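**Deshumidificadores tras una fuga: ¿alquilar o comprar?**

**tabique_norte** · 30/12/2024
La empresa Lakov me pide 109 euros por día y aparato, y quiere dejar 2. Dicen que 8 días. ¿Alguien se lo cree?

**mrojas_sur**
Yo no. Sin una medición de humedad en el tabique, ese plazo es inventado. Pídela por escrito.

**Calafate**
Discrepo. Ogbonna me dio un plazo parecido y lo cumplió.

**mrojas_sur**
¿Y quién midió al final? ¿Ellos mismos?

**Calafate**
Sí, pero el parquet sigue plano.

**tabique_norte**
Subo fotos.
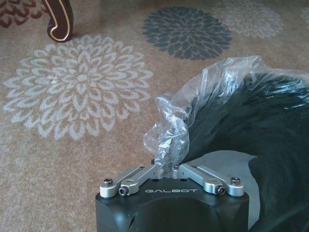
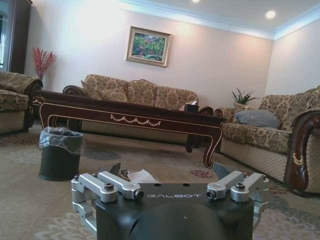
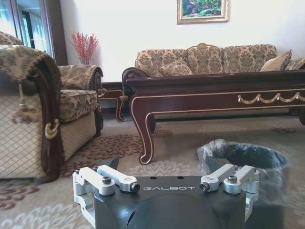
De momento no firmo nada. El presupuesto tampoco aclara quién paga la luz, y el seguro (Resasix) no contesta hasta enero.

**mrojas_sur**
Que lo aclaren antes. A mí la luz me costó más que el alquiler.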